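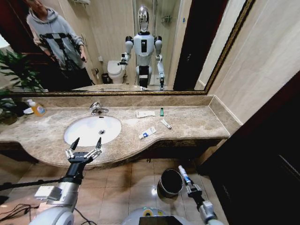 September, 7:40 a.m. Second round of stain tests on the reclaimed marble offcuts, carried over from the Meredith job. The question is still which sealer to use on bathroom tops, where the stone sees toothpaste, soap and mouthwash every day. A beige-and-brown polished marble hides a lot. On a top like that, with a toothpaste tube lying near the front edge and the sink a short reach away, a dull spot could sit for months before anyone noticed it. White stone shows it sooner. So this round uses brown offcuts as well as white, and I am reading them with the gloss meter and leaving my eyes out of it.

Sealers: Netano water-based, batch 2106, and the Isine solvent one, batch 401. Two coats each, wiped off after ten minutes, left overnight. Control pieces got nothing.

Spots put on at 8:15: plain white toothpaste, gel toothpaste, liquid hand soap, lemon juice, cold coffee. Watch glass over half of them so they stay wet. The rest left open to dry.

11:05. Lemon juice has etched everything, sealed or not. Expected. A sealer slows staining and does nothing for acid. I need to say this in the care sheet more clearly than we did last time – the Zultville customer read "sealed" as "safe with anything."

Coffee: dark ring on the bare white piece, faint on Netano, none I can see on Isine. Brown pieces all look the same to me. Meter readings in the blue binder, page 378.

Toothpaste, both kinds: no color change. The dried white paste left a haze on the bare piece that did not come off with water. Came off with a damp cloth and a drop of dish soap, but the gloss is down a little there. Could be the abrasive, could be my rubbing. Redo with a piece that gets rubbed and no paste.

Isine still smells at noon with the fan on. Would not want to apply it in an occupied house.

To do: cut four more brown pieces, order lint-free cloths, recalibrate the meter before the afternoon readings.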